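Folding, mostly

28 Aug 2021

I have worked at the Kerslake laundry for 16 years, most of it on the flat side, where the sheets and towels go. My sister keeps asking me whether the robots have taken my job yet, so I am writing down how things stand and then I can send her the link.

We do linen for guest houses and two care homes. The washing has been done by machine since before I was born, and the big ironer does plain sheets with one person feeding and one catching. What was left for hands was everything the ironer can't take: thick towels, padded covers, fitted sheets, odd sizes. That was six of us at the long tables. In November the owners at Nalwood told us they were going to try robot arms on some of that work, and that no one would be let go during the trial. They put it in writing after Flurina Gruber asked them to, in front of everybody.

The first thing that changed was the talking. On the tables you fold and you talk all day. Now two of us at a time go into the side room and work with the arms, and it is quiet work. You lay the cloth out, you watch, you straighten what has gone wrong, you lay it out again. Jonas Zürcher came over from the Otcombe site to train us. He is patient and he doesn't mind being asked the same thing twice, which I did a lot in the first week.

Cloth is hard for it. I did not expect that. I thought a towel would be the easy part. But a towel never lies the same way two times, and if the corner is tucked under, the arm doesn't feel for it the way you would with your thumb. One thing on top of another is worse again.
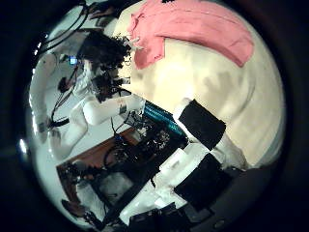 Pink on cream, from the hand's side of things.

I fold a bath towel without looking. I couldn't have told you how until Jonas asked me to slow down and say each step out loud, and it came to more steps than either of us thought. I pinch, I shake, I let the far edge drop and catch it. He wrote it all down. It felt strange to hear my own job read back to me from a notebook.

On a good day last month the side room got through 52 towels in a shift. Flurina and I together do 300 before lunch if the dryers keep up. So no, it has not taken my job. But it doesn't have a bad shoulder either, and I do. Two of the women on the tables have had operations on their wrists. If the arms ever do the heavy padded covers, I won't miss them.

What worries me is the hiring. When Petra retired in the spring they did not replace her, and when we asked, we were told they were waiting to see how the trial goes. So there are five of us now doing what six did, plus the side room. That is a real change and it came before the machines could do much of anything. Flurina has raised it twice. The answer both times was that it will be looked at.

The pay is a bit better on side room days. It's a small supplement, but it is on the slip. Some of the others don't want it and would sooner stay at the tables, and so far they have been allowed to. I take it when it's offered. I sit down more, and my feet are better by the evening. My eyes are worse.

The Plesovberg plant is supposed to start the same thing later on, and around 16 people work on their flat side, so it will be a bigger matter there. One of them rang me to ask what to expect. I told her to get the promise about jobs in writing, to ask about people who leave as well as people who stay, and to bring a cushion for the stool.

I'm back on the tables Monday and Tuesday, then the side room for the rest of the week.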